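Drisgate gets its first big update in April, and Eilidh Jardine has spent most of the winter on one part of it: the night market, a timed event that opens for 40 minutes and then shuts until the next day.

Jardine is lead designer at Lerkano, the studio behind the game. She says the market began as a shop menu.

"It was a list of things to buy, and people were in and out in seconds," she says. "Bayu Lau built a street for it over a weekend and we kept the street." 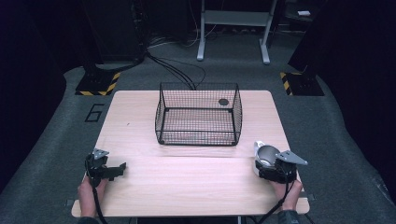
Players who miss the opening can't get back in until the following night. Some testers hated that.

"We had 116 testers and a lot of them asked for a longer window. We tried 90 minutes. The street was half empty for most of it, so we went back."

Prices are the other worry. Stock is shared between everyone on a server, and early on one group bought all the lamp oil and sold it on at a silly mark-up. There is now a limit of 2 per player on anything marked rare.

"Angus Farquharson does our economy work and he wanted it at one," Jardine says. "We argued over it for a week – I won, but he may still be right."

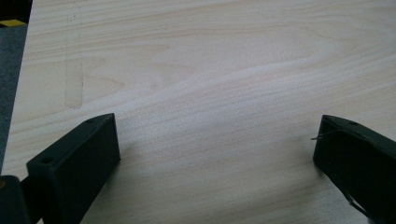 She is less sure about the music. The market has its own theme, which speeds up as closing time gets near, and a few testers turned it off. There will be a separate volume slider for it at launch.

Console players will get the update on the same day as PC. Cross-play won't be ready, and Jardine would not give a month for it.

"I gave a date for it once before," she says, "and I was wrong."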